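Last updated: December

Subject: Re: Notes from the Plevmont open day (simulation track)
From: Inmaculada Cabello
To: manipulation list

Duygu Kozan wrote:

> Did anyone from the list get to the Plevmont open day? I had to
> leave before the simulation track started and only caught the
> hardware tour in the morning. Three things I would like to know:
>
> 1. Is the Gusto tabletop suite going to be released with the
> wrist camera views, or only with the fixed overhead one?
> 2. Did they say how episodes are scored? The handout says
> "completion" and leaves it there.
> 3. Has Zanadov changed the contact model since the spring
> build? Our thin-walled objects still creep through the
> finger pads when the grip force goes up.
>
> Slides would be welcome if someone has them. The ones on the
> visitor page stop after the title.
>
> Duygu

Duygu, all,

I stayed for the whole afternoon. Slides first: Casimiro Campos told me the full deck will go up once the license text on the asset pages has been fixed. I would not wait for it. There is little in it beyond what was shown live.

The track was run by Casimiro, who maintains the Gusto scenes, and Ignacio Carretero, who did the planner integration. They had one workstation, one projector, and a second screen with the log output. The format was a short introduction, then live runs of the countertop tasks with questions taken between episodes. The room seats 25 and was full, so if you go next year, get there before the coffee break ends.

On question 1. Both views will be released. The fixed view is still the default in the config, and you have to turn the wrist view on per task. Ignacio ran most of the demo from the wrist view, because that is where the policy gets its input and where the failures are easiest to diagnose. The near clipping plane has been moved in, so the fingers are now drawn all the way down. In the spring build they vanished at close range, which made the observations useless for anything trained with the fingers in view. The cost is that the gripper now occupies a large share of the pixels. Ignacio's advice was to leave it that way and not to mask it out. He had tried masking and lost accuracy on the last stretch of the approach.

The countertop tasks all use the same procedure. A surface material is drawn from the stone set, the counter is placed at a random yaw, and the target is put down together with distractors. The arm moves to a pregrasp pose above the target, pauses for a fresh observation, and then descends. The pause is new. Before, the planner committed to the descent from the pregrasp estimate alone, and any error in the target pose was carried into the contact phase.
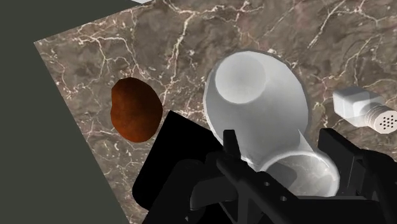 The surface draw matters more than I had assumed. With plain materials the segmentation step was close to perfect and told you very little. With veined stone, the light lines in the marble compete with the outlines of pale objects, and a white object on a pale vein is hard to separate at the resolution they feed to the network. Casimiro said this was the main reason for dropping the plain set from the evaluation split. It is still available for training.

Someone asked about lighting. It is varied, but within a narrow range, and shadows are soft in all of the presets. I think that is the weakest part of the suite. Our own lab has a window on one side and one hard lamp on the other, and nothing I saw resembles that. Casimiro agreed and said patches are welcome. I took that to mean no one is working on it.

On question 2. Scoring is by stage: reach, contact, lift, place. "Completion" in the handout means all four stages passed within the time limit. A stage is passed if its condition holds for 10 consecutive control steps, which removes the lucky bounces we used to see counted as lifts. The stage results are written to the log one by one, so you can recompute the old binary score if you need to compare with earlier work. The evaluation split has 539 episodes. Seeds are fixed and will be published with the split.

Two remarks on this. First, disturbing a distractor is logged but carries no penalty. I asked about that, since a policy that sweeps the neighbors aside to get at the target would score the same as one that leaves them alone. The answer was that a penalty made early training unstable, and that users can add one from the logged displacement. Fair enough, but then papers should report the displacement next to the completion figure. Second, the reach stage is defined on the midpoint between the fingertips. For tall objects approached from above this is generous: you can pass reach with one finger resting against the rim.

On question 3. Yes, the contact model has changed. Zanadov now uses a smaller internal step during contact and a different friction cone approximation. Ignacio showed a side-by-side on a hollow object with the grip force ramped up. The old build let the pads sink into the wall and then ejected the object sideways. The new build held it, with some visible jitter at the top of the ramp. He was careful to say that this was a single geometry and that collision meshes for concave objects are still made by convex decomposition. If your mesh is decomposed badly, the new solver will not save you. For your thin-walled parts I would check the decomposition first – the viewer has a toggle for the collision geometry, under the physics menu, and it is off by default.

The slowdown from the smaller step is noticeable. On the demo machine the contact phase ran at 15 frames per second with rendering on. Headless numbers were not given. Inmaculada Ortuño, who runs the cluster at Rivas, asked for them twice, and Ignacio promised to put them in the release notes.

A few smaller points from my notes:

- Object poses are now stored in the counter frame, and the counter yaw is stored separately. Old episode files need converting. The script is in the tools directory and does not overwrite its input.

- Objects lying on their side are part of the standard draw. In the spring build everything stood upright. Grasp candidates are computed after settling, so they follow the actual pose.

- The gripper model has had its linkage redone. Finger travel is no longer linear in the command. If you hard-coded the mapping, as we did, your closing widths will be off.

- Depth is noise-free unless you enable the noise module. Ignacio had it disabled for the demo and said so when asked.

- There is no cloth and no liquid, and none planned.

What I did not get was a clear answer on real-robot results. The talk referred to a transfer test on the Plevmont arm, but the live part was simulation only, and the test is not described in the handout. Casimiro said the write-up is in progress. Until it is out I would treat the suite as a benchmark for perception and approach, and keep grasp stability claims out of anything we submit.

For our group the next step is to rerun the spring baselines on the new split and see how much of the difference comes from the surfaces and how much from the scoring. I can share the converted episode files with anyone who wants them. Write to me off list, they are too large to attach.

Duygu, if you still have your notes from the hardware tour, I would like to know what they said about the wrist mount. Ours flexes under load, and I was told theirs was redesigned for the same reason.

Inmaculada Cabello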